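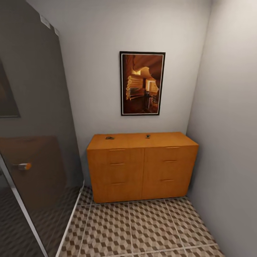 The alcove room at load, overview camera.

Running the Alcove Pick Demo at an Open Day

Posted by Jae-hoon Min, August 10, 2022
Filed under: Demos, Rolberg simulator

These are the steps we use at Sitdale to run the alcove pick demo for visitors. The demo is done entirely in the Rolberg simulator, with the Melis hand controller driving the gripper. It was last run at the May open day, when 38 people signed up for a turn. If you have never opened Rolberg before, do the install page first and come back.

What you need

A desktop with Rolberg installed and the alcove room downloaded
One Melis controller, charged, with its cable
A second screen facing the visitors
The sign-up sheet and a pen
A chair that doesn't roll

Before visitors arrive

1. Start the desktop and log in with the demo account. Do not use your own account. The demo account has the update notices turned off.

2. Open Rolberg and pick Rooms, then Alcove. Loading takes a while the first time. Leave it alone until the progress bar is gone.

3. Check the overview camera. You should see the wooden dresser against the back wall with the framed picture hanging over it, and the cube-patterned tile in front. If the view is inside a wall or looking at the ceiling, press Reset View.

4. Look at the top of the dresser. There should be small dark objects on it. They are hard to make out from the overview camera, so zoom in a little. If the dresser top is bare, the object set did not load. Go to Objects and choose Reload.

5. Leave reflections on if the machine can handle it. The large dark glass panel on the left reflects the door and part of the floor, and visitors ask about it more than they ask about the robot. On the older desktop, set reflections to Low.

6. Set the step limit to 3000. At the default setting people run out of steps just as they are getting the hang of it. The box is under Session, not under Room.

7. Plug in the Melis controller and hold the side button until the light stops blinking. Move it left and right and check that the gripper follows. If it moves the wrong way, open Input and switch the Mirror box.

8. Drag the visitor window to the second screen and make it full screen. Keep the settings window on your own side.

Explaining the task

Keep this short. The line we use is: "Bring the gripper down over the object, close it, and lift." Then show it once yourself, slowly, with your hand on the table so people can see how small the movements are.

Tell them it is a simulation before they sit down. A few people at the last open day thought there was a real room somewhere down the hall, and one family went looking for it.

Running a turn

1. Seat the visitor and put the controller in their hand. Ask which hand they write with.

2. Switch the visitor window to the close-up camera.

3. Have them open the gripper all the way before they come down. New drivers nearly always forget.

4. Line up from above. Both fingers should be in view, one on each side of the object, with clear space between each finger and the thing being picked.

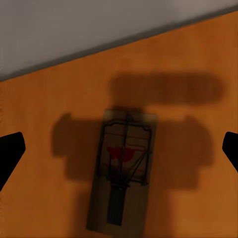

Close-up camera: fingers open on either side of the mousetrap.

5. Use the shadow. The gripper throws a soft, wide shadow on the wood, and it is the best guide a beginner has to where the hand is. In the view above, the shadow spreads out on both sides of the trap. If the shadow is well off to one side, come back up a little and shift over before going lower.

6. Check the direction of the object. The mousetrap is longer than it is wide, and here it lies lengthwise, top to bottom in the view, with a finger off each long side. If the trap is turned, rotate the wrist to match. The wrist is the thumb wheel on the Melis.

7. Lower slowly. Tell them to stop if the fingers touch the wood.

8. Close the gripper and lift straight up.

9. Press Reset Scene and call the next name on the sheet.

Each visitor gets 2 tries. If there is no line, let them keep going.

Picking which object to use

I start adults on the mousetrap. The black wire and the red logo on the base make it easy to see on the orange wood, and most people know what it is right away. Younger kids often don't, so say the word once and move on. The trap in Rolberg does not snap, so nothing happens if a finger hits the bar.

If something goes wrong

The gripper shakes when closed. Lower the grip force to 88 in the Input window.

The object falls through the wood. Reset Scene. If it happens again, close Rolberg and reload the room.

The close-up view is black. The camera is too low. Raise the gripper until the picture comes back.

The visitor feels dizzy. Switch back to the overview camera and let them drive from there. It is harder, but it doesn't move.

Closing up

Save the session log to the Indaro shared folder under the name of the event. Unplug the controller, wipe it down, and put it back on its charger. Log out of the demo account and leave the desktop on for the overnight backup.

Next page: Setting up the two-screen cart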